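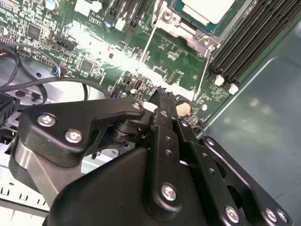
Placa base verde de servidor, vista de cerca

Pregunta: pedido mayorista de ropa, ¿mínimo por talla o por modelo?

Hola, tengo una tienda pequeña de ropa joven y quiero comprar a Firnumine para primavera. En el portal B2B me sale mínimo 396 euros, pero no dice si puedo mezclar tallas. Les escribí en noviembre y nada. Alguien compra ahi? Los vaqueros sobre todo.
Ezequiel Vallejo, miércoles, 16 de diciembre de 2020

Respuesta 1
Por modelo. Curva de tallas cerrada, 2 de la M y 2 de la L, el resto una. Sueltas solo en reposición, y con recargo. Mi último pedido fueron 953 euros con portes, tardó unas tres semanas desde el almacén de Nultport. Pide la tabla de medidas antes, los vaqueros tallan pequeño.

Respuesta 2
ni idea de esa, yo compro a Khondokar y bien

Respuesta 3
Lo de mezclar depende del comercial. Llama a la oficina de Utbridge, por la mañana, el correo no lo miran. A mi me dejaron cambiar las XS por L sin problema, pero era temporada pasada y no se si sige igual.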